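Week 4 handout: What a success rate does and doesn't tell you
Reading time: 7 min
12 shares · 3 comments

These notes go with Friday's lecture. Bring your copy of the Clurnar paper, preferably with rude remarks in the margins. I have assumed you read the whole thing and not just the abstract and the video.

1. The claim

The Clurnar method is a way of teaching an arm to pick things up and put them somewhere else by copying people. A person drives the arm through the task, the joint angles and the wrist camera pictures get saved, and a network learns to produce the first from the second. So far there is nothing new in it. What the authors add is a second, smaller network that looks at the wrist view before each attempt and decides which part of the demonstration set the main network should lean on. They call this "scene recall". I would call it a lookup with a good publicist, but we'll use their name so that we can find it in the index.

The headline result is that with scene recall the arm finishes the task far more often than without it, from the same number of demonstrations. The authors say this shows that the method "understands layout". Keep that phrase in mind. Most of what follows is about whether the experiment could have shown such a thing even if it were true.

2. How the trials were run

Read the methods section slowly, because the order matters. The work surface is divided into cells with tape. Objects are put down in relation to the cells, the arm goes to a start pose, and the policy runs until it finishes or the time is up. There were 30 trials for each condition. The same person set out the objects and scored the outcome.

Tape on a table is a perfectly respectable tool. We use it ourselves. If you want two policies to face the same arrangement you need some way to put things back where they were, and a tape grid costs next to nothing and takes a morning to lay. My complaint is with what happens to the tape afterwards. In the Clurnar study it stays down for the demonstrations, stays down for training and stays down for the test. The wrist camera sees it the whole time. A network that has learned "go to the corner where two blue lines cross, then move left a bit" will do very well indeed in that room, and will look from the outside exactly like a network that has learned where the bin is.
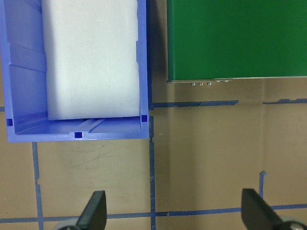 The authors do deal with this, in one sentence, where they say the tape was "not expected to affect performance". I'd like you to notice who is doing the expecting. A claim like that can be tested in an afternoon: pull the tape up, or cover it, or lay it down a hand's width to one side while the objects stay put. If the score holds, good, the sentence has been earned. If it falls, you have learned something more useful than the original result.

When we tried the shifted-tape version on our own arm last September, with a policy trained in much the same way, the arm went wrong in an instructive fashion. It reached confidently for a place where the object would have been if the object had moved along with the tape. It did this more often than I had guessed it would and less often than I had hoped for the sake of a clean story. I won't give a figure, as we ran too few trials to deserve one.

3. Wear and drift

Tape frays. The edges lift, bits tear off and get patched, and a line that was straight at the start of the month has a kink in it by the end. The surface picks up scuffs too. You might think this helps, in that it stops the network from relying on any one line, and perhaps it does. But it also dates the pictures. If the plain policy was tested in the first week and the scene recall policy in the last, and the demonstrations were gathered across the last two, then one of the policies is being tested on a table that looks more like its training set than the other is.

Does the paper say in which order the conditions were run? It does not. I wrote to ask and had a polite reply saying that the conditions were "run in blocks". Blocks are what you'd worry about. Mixing the conditions within a session, drawn at random before the day starts, costs a little patience and a little time spent loading weights. There's no good excuse for skipping it.

4. What counted as a success

The scoring rule in the appendix says that a trial succeeds if the object ends "in or substantially in" the target area. Think about the word "substantially" when the person judging knows which policy is running. I don't suggest anybody cheated. I have scored trials myself, late in the day, on a method I liked, and I know how generous one becomes towards a block that is resting on the line.

The cures are dull. Write the rule so that a stranger could apply it. Take a still at the end of every trial. Have the stills scored by someone who doesn't know which policy made them. The Pelgate group did all of this in the replication we read in week 3, and their gap between methods was smaller than the one they set out to copy. They still found a gap, and I should be fair about that.

5. The size of the effect

Suppose the plain policy succeeds on 15 of its 30 trials. How many would the new one have to manage before you believed it was better and hadn't just had a good run? Work it out before you come in. Use whichever interval you were taught, and then use the other one, and see whether you'd write the same abstract.

Then consider that the trials are not separate coin tosses. Several start from the same cell, with the same object, under the same lights. If the policy fails from one particular corner it will probably fail there each time, and counting every one of those failures as a fresh piece of evidence is wishful. The number that matters is closer to the number of different arrangements, and the paper doesn't report that. You can get some way towards it from the supplementary table if you are stubborn.

6. What I think is left

After all this grumbling, something. The Mazurek benchmark includes a set where the background changes between training and test, and scene recall does beat the plain policy on it, by a modest amount. The comparison is in simulation, where nobody has to peel anything off a table, so my objections about wear don't apply. My objections about the word "understands" still do. A policy that picks the nearest demonstrations and leans on them will do better when near demonstrations exist. It is a sensible engineering trick and the paper would be stronger if it had said so.

The Otico toolkit has scene recall as an option now, switched off unless you ask for it. For your project I'd suggest running with and without. Please don't report only the one that came out ahead.

7. To do before the next session

Write one page proposing a test that the Clurnar method could fail. State what you would move, what you would leave alone, and what result would make you change your mind in either direction. "More trials" on its own won't do — more trials of a leaky test give you a more precise wrong answer.

If you plan to use the arm, book it early and re-lay any tape you disturb, unless disturbing it is your experiment. In that case write down what you did, with the date, in the log next to the machine.

3 comments

gridlocked
For section 5, are we meant to treat the starting cell as a grouping factor? I got two quite different intervals depending on whether I did, and the wider one includes no difference at all.

course staff
Yes, group by cell. And put both intervals in your answer, along with which you'd have reported if you had only worked out the first.

tealeaf
Slightly unfair on the authors, I think. They released their data, and half the complaints in sections 3 and 4 could be checked from it. Has anyone looked at the file times on the episodes? They might tell you the running order without having to rely on that email.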